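Open Day Walk-Round: Demonstration Floor, Gruvlow Building
Checklist with comments, January 2018
Host site: Flinden Automation, Plurnley
Completed by: Josefina Sepúlveda

Marks used: OK, ACTION, N/A. Comments go under the item they belong to. Actions carry the name of whoever has to do them, or the word "host" if it is for the site.

1. Arrival and sign-in
1.1 Visitor book at the door: OK
1.2 Badges handed out and collected: ACTION (host)
Badges went out fine. At the end of the first group 3 had not come back. Put a box by the exit.
1.3 Group size kept to 14 or fewer: OK
1.4 Safety talk given before the group goes in: OK
The talk is too long for school groups. The part about emergency stops should come first.

2. Routes and exits
2.1 Fire exits clear and lit: OK
2.2 Walkway width at least 140 cm all the way round: ACTION (host)
Measured 133 cm beside the leaflet table. Move the table back towards the wall and measure again.
2.3 Barrier tape in place and at the same height all round: OK
2.4 Pushchair and wheelchair access: OK
The ramp at the side door is the better way in. Add it to the map.

3. Power and stops
3.1 Emergency stop within reach of the operator: OK
3.2 Second stop at the visitor side, staffed: OK
3.3 Stops tested before doors opened: OK
Both tested with the host present. Result written in the site log.
3.4 Cables taped or covered where people walk: ACTION (Holub)
The covers between the door and the barrier had lifted at one end. Holub to bring heavier ones.

4. Demonstration in progress
4.1 Operator has a clear view of the hand and the objects: OK
4.2 Visitors behind the tape while the arm is powered: OK
4.3 No visitor hands an object straight to the robot: OK
One parent asked if a child could do it. Answered no, and the operator explained why. Put a line about this in the talk.
4.4 Covering on the hand secure, no loose fold near the finger joints: ACTION (host)
Cover has loose folds. Check it before each session and smooth it back from the joints.
4.5 Objects for handling are light and unbreakable: OK
4.6 Thin plastic bags kept away from small children: ACTION (host)
Bags to be counted out and back in by the operator. 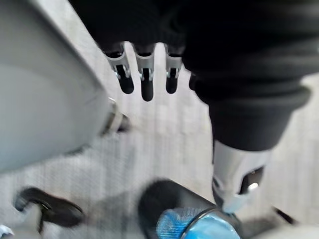
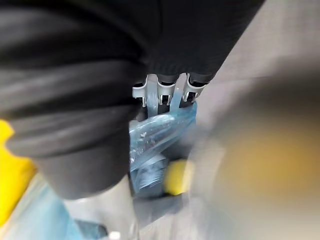 Item 4, handling demonstration. First picture: fingers and thumb of the black-covered hand over the carpet. Second: light blue bag below the clip.

4.7 Floor under the work area checked between runs: OK
4.8 Spoken commentary can be heard at the back: ACTION (Josefina Sepúlveda)
Could not be heard over the ventilation. Ask Plurnley library if we can borrow their portable speaker again.

5. Between groups
5.1 Arm parked and power off before the barrier is opened: OK
Took roughly 3 minutes each time. The timetable allows less than that, so the second group was kept waiting in the corridor. Timetable to be changed.
5.2 Objects wiped down: OK
5.3 Operator break taken: ACTION (host)
One operator did two sessions without a break. A second trained person is needed for the full day.

6. First aid and welfare
6.1 First aider named on the board: OK
6.2 First aid box in date: OK
6.3 Drinking water available: OK
6.4 Quiet area offered: N/A
Not offered this time. Worth asking for the small meeting room.

Items 2.2 and 3.4 must be closed before the next open day is advertised. The others can be closed on the morning, with the host's initials beside each one. Copy to Holub and to the Gruvlow front desk.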